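Light Over the Table
Speaker notes, evening talk at the Akholm library, 11/07/2023

Before I start

Water on the left side of the lectern. Ask if the people in the back can hear. Don't start on the story about my aunt's chandelier until everybody has found a chair, or I'll have to tell it twice like I did last time.

Opening

Good evening, and thank you for coming out. I know there are plenty of other places you could be, and some of them have food. I want to talk tonight about food, in a sideways kind of way, and mostly about the lamp that hangs above it.

I've been fussing with lights in other people's dining rooms for a good long while now, first behind the counter at Asier, which some of you will remember as the lamp store by the old bus station, and later on my own. When people called me in they nearly always said the same thing. They said the room felt cold, or that guests never stayed for coffee. They had painted the walls and bought new chairs. And then I would look up, and there would be one bare bulb way up by the ceiling, bright enough to do surgery under.

(Wait a second here. Somebody usually laughs because they have that bulb.)

So, I'd like us to spend our time on where a lamp goes, what kind of light comes out of it, and what the things on the table do with that light once it lands. There will be questions at the end, and please save up the odd ones, they're my favorites.

The chandelier story

My aunt had a chandelier with a great many glass drops, and she was so proud of it that she hung it high, where it would be safe from my uncle's head. From down in the chairs you couldn't really enjoy it. What you got was a hard light from straight overhead, so that everyone at Sunday dinner had dark hollows under their eyes and looked like they'd had bad news. We all thought the family was a little gloomy. Then one winter the electrician had to lower it for a repair, and for a couple of weeks it hung well down over the table, and those were the nicest dinners I remember from that house. People leaned in. My uncle did hit his head, I should say that too.

(Keep this to a couple of minutes. The bit about the gravy can go if the room is restless.)

How high, and how many

For a lamp hanging over a table, I start with the bottom of the shade 80 centimeters above the tabletop. I say centimeters because the tape measure I carry has them on the easy side, and for those who want inches, it's a little over 31. Sit down when you check it. This is the part people skip. They stand there with one hand on the cord and say it looks too low, and of course it does, they're standing up. Sit in every chair, and look straight across at whoever is holding the other end of the tape measure. If you can see their face and you can't see the bulb, you're done.

If the table is long, two small lamps do better than one big one. Over a round table, one in the middle is plenty. If you move your table around, as I do, put a hook in the ceiling and let the cord swag across. It looks relaxed and it saves you calling the electrician again.

The Tulo lamp I brought with me is a fair example of a shade with deep sides. I'll hold it up here and walk down the aisle with it a little. Notice that you lose sight of the bulb when the lamp is near the height of your eyes, and that you find it again if I hold it too high. Same lamp, same bulb!

Glare, and where it comes from

Now we come to the shine. There are two ways a light can bother you. The first is when you see the bulb itself, and we've dealt with that. The second is when you see the bulb again in something else, and this one sneaks up on people, because they've bought a nice lamp and hung it right and there's still something making them squint.

Anything glossy will do it. A glass tabletop is the worst, and I have talked several people out of one. Pan lids, serving trays, a picture behind glass on the wall, the back of a spoon. A matte surface takes the light and spreads it out in every direction, so it just looks bright. A mirror-like surface sends it back at an angle, and if your eye happens to be at the other end of that angle, you get the full force of it. And if the surface has fine lines in it, the light breaks up along them and you get those jagged white streaks, like the ones across the pale disc on this slide. Tip a shiny thing a little and the streaks will slide or go away altogether.

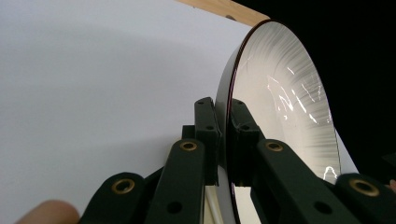

What to do about it

Let them look at the slide a moment, then go on.

The cheapest fix is to move the lamp a little to one side, or to lower it. The next cheapest is a tablecloth. I love a tablecloth, I'll admit that, and I'll defend even an ugly one, because a cloth turns the whole table into a big soft reflector that throws light gently up into people's faces. Photographers pay good money for the same effect. If you don't want the washing, a runner down the middle will do a good part of the job.

You can also put a frosted bulb where the clear one was. Clear bulbs with the little glowing wires are very pretty from across the street, and I understand why restaurants like them, but try sitting under one for a whole dinner. A frosted bulb makes a bigger, softer patch of light, and a bigger patch makes a softer reflection.

A word about brightness, while we're here. Get a dimmer. If you remember one thing from tonight and forget my aunt, let it be the dimmer. You want it up when you're doing taxes or helping with homework, and down when the soup comes out. Check the package to be sure the bulb is made to work with one, or it may flicker and hum at you.

Color of the light

(Bring out the two test bulbs. Plug in the cool one first.)

On the box there's a number followed by a K. The lower the number, the more yellow the light. For eating I like 2700, which is close to what our grandparents had, and in February, when it's dark by the time you've put your coat away, I might go lower still. The cool ones are fine in a garage.

There's a second number that people miss, called CRI. It tells you how well colors hold up under the lamp. Plenty of bulbs are sold at 80, and they'll do for a hallway. Over food I'd look for something in the nineties, so that a tomato looks like a tomato and the roast doesn't go gray.

Pale dishes are where I notice all this first. White and cream pick up whatever color the lamp gives them, and under the wrong bulb they can look a bit green and sad, and so does the dinner sitting on them. But they're also kind to a room. They bounce light around, and a shallow plate with a smooth center will catch just a soft highlight or two, like this one on its cream tray, with the thin brown edge to show you where the plate stops. I'm very fond of a thin dark edge on a white dish. It gives the eye something to hold on to in low light.
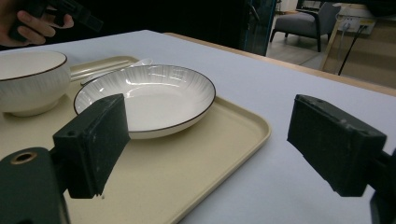

Try it at home for 15 minutes

Set your table the way you would for a normal meal, with nothing fancy. Turn off every light in the room except the one above the table. Sit down in your own chair first, then in the others, and in each one look at the middle of the table, then at the face you'd be talking to, then at the wall behind it. If the wall is pitch black, switch on a small lamp in a corner, one of those cheap ones with a paper shade. A single pool of light is romantic for a while and then it starts to feel like being questioned by the police.

I did this with the owners of Yook, the noodle place on the harbor road, after closing time. They moved four lamps down, turned one off for good, and set a little lamp on the shelf by the register. The bill came to 126 dollars, and most of that was dimmers.

Questions

Repeat each question into the microphone. Likely ones: candles (yes, but keep the flame below eye level or well above it), ceiling fans with lights in them (the deep sigh is allowed, then suggest a table lamp on the sideboard), renters who can't drill (a floor lamp with a long curved arm).

If it goes quiet, ask who has a glass tabletop.

Thank the library staff, and unplug the test bulbs before picking them up. The handout with the measurements is on the table by the door.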